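Wakuvdale Students Move Into Second Phase of Robot Training Project

The Applied Automation Program at Wakuvdale Technical College has confirmed that its student manipulation project, carried out with the support of Galutix, has entered its second phase. The project is open to students in the final year of the program and counts toward the practical portion of their grade.

During the first phase, participants recorded 357 demonstrations of everyday handling tasks. Each recording was checked by a fellow student before it was accepted into the shared collection. The material will be used this term to train the control software for the arm in the college's Mulder Laboratory.

Students work in 4 teams, and each team is responsible for choosing its own tasks, keeping a written log and reporting on recordings that had to be repeated. Teams are assessed on the quality of their documentation as well as on the performance of the trained arm.

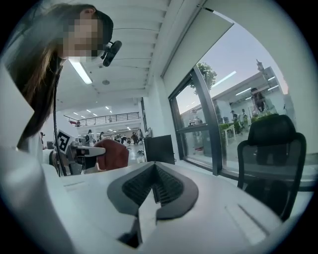 Working with the hand-held grippers

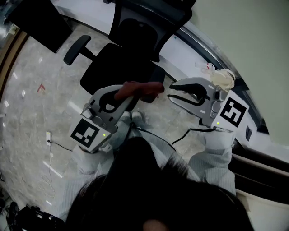
The second phase places greater emphasis on tasks that require both hands, including passing an object from one gripper to the other. Faculty members have asked teams to complete these recordings by the end of October, so that training can begin before the winter break.

Results will be presented at the Fernident Student Engineering Showcase, where 2 of the teams will be selected to demonstrate their work to visitors. Students who wish to join the project next year may obtain an application form from the program office. Prior experience in programming is helpful but is not required.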